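Jan 9, 2021

Week three of demos, and my wrists have opinions

Okay, so the last post was me being very excited that the arm turned on. Thank you for all the nice comments! Several of you asked what I do with it all day, and the answer is that I put pens away. I take pens out and I put pens away, over and over, with me driving the arm by hand and the computer writing down every joint angle and every camera image, so that later a model can look at the whole pile and (fingers crossed) learn to do it without me.

I'm up to 745 demos as of last night. I wanted more by New Year's, but I lost most of a weekend to a bad USB cable and then another evening to being stubborn about the bad USB cable.

The setup lives in the back half of the workshop on Bradbridge, and the computer that does the recording is named Zapata, for reasons that predate me. Zapata is slow to save. Each demo takes me maybe twenty seconds to drive and then I sit there watching the little bar crawl, which is when I drink coffee, which is why I can't sleep.

My routine goes like this. I do 60 in a sitting, then I get up and walk to Colton's for a sandwich, and then I come back and do as many as I can stand. I used to do one giant block after dinner, but Sanne Verbeke looked through my files and noticed that my last ten or so were always terrible. I was jerking the gripper around, overshooting, going back, overshooting again. She said the model would learn to be tired. I laughed, and then I watched a few of them back and stopped laughing!
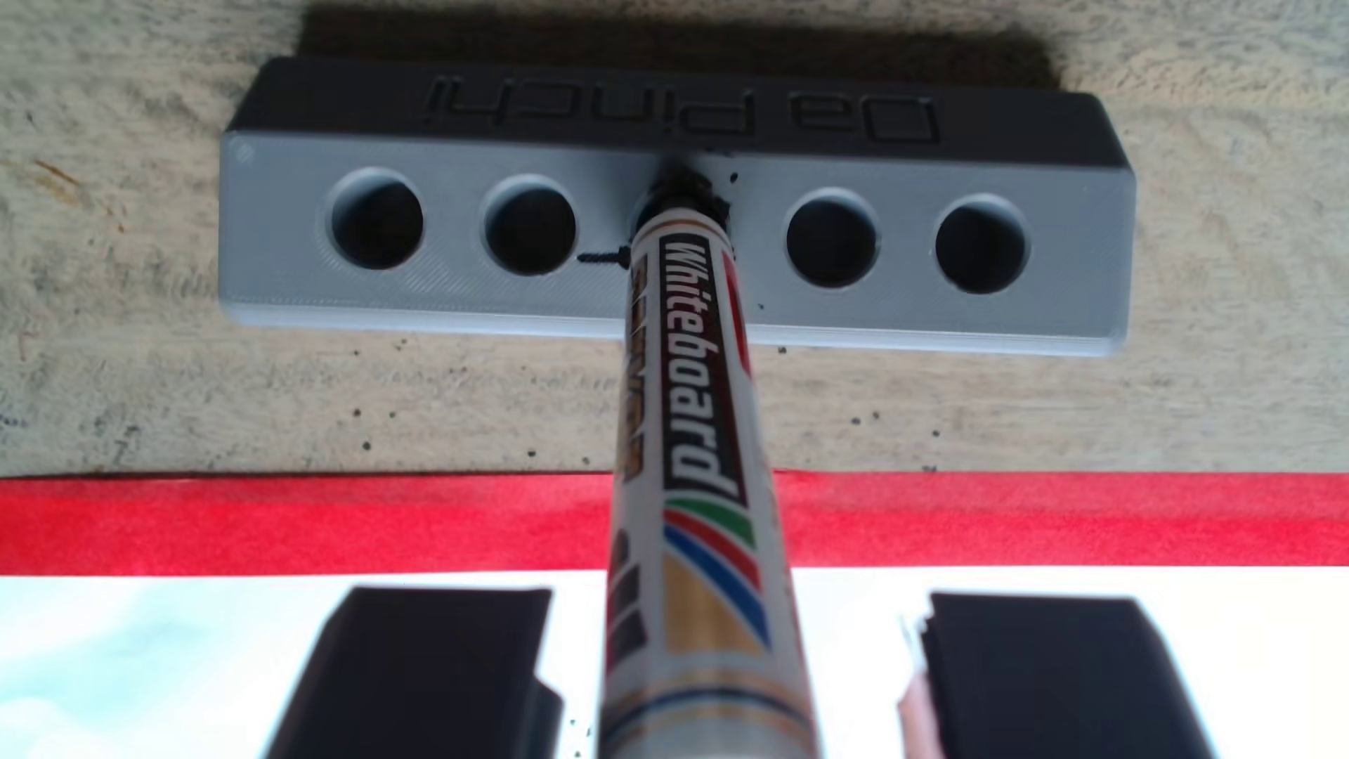
Pen angle is the thing I've been fussing over this week. When I started I came in the same way every single time, dead straight, because that was the easy way to drive it, and the first model I trained on those did fine right up until a pen leaned a tiny bit, and then it just shoved. So now I mess things up on purpose before each demo. I swap which of the five holes I'm using, I nudge the starting pose, I let the pen sit a little crooked in the gripper. The middle hole, where the whiteboard marker is, has become the one I have to ration, because left to myself I'd go there every time. It's right in front of me and it feels natural. If I let that happen I'd end up with a model that thinks the other four are decoration. I made a paper chart with a column per hole and I tick it off with a pencil like I'm in third grade, and it works great.

The other rule I've added is about mistakes. My first instinct was to throw out any demo where I bumped the rim or missed, and keep only the pretty ones. Tyra Öberg talked me out of it over the phone (she has been doing this a lot longer than I have). Her advice was to keep the ones where I miss and then calmly fix it, since the model is going to miss too and it should have seen somebody recover. What I toss now is the stuff where I drop the pen entirely, or where I sneeze, or where the cat gets involved. That came to 70 so far. The cat is responsible for 6 of them.

I've also gotten pickier about pausing. If I stop halfway to think, the recording is full of nothing happening, and the model picks that up and hovers. It hovered for almost a minute in one test back before Christmas, right over the hole, like it was working up the nerve. So now I decide where I'm going before I hit record. I say it out loud, even. "Second from the left." Then go.

Next up is trying the Emero controller that Sanne is lending me, which is supposed to be kinder on the hands than what I'm using. My right wrist makes a noise now. If it goes well I'll redo a small batch with it and see whether the motion comes out any smoother, and I'll put the plots up here for the three of you who like plots.

Also, somebody asked whether I'm going to train it to write on the board once it can handle the pens. I would love that! I have a rough plan for it and it involves July, and a lot more coffee, and probably a second chart.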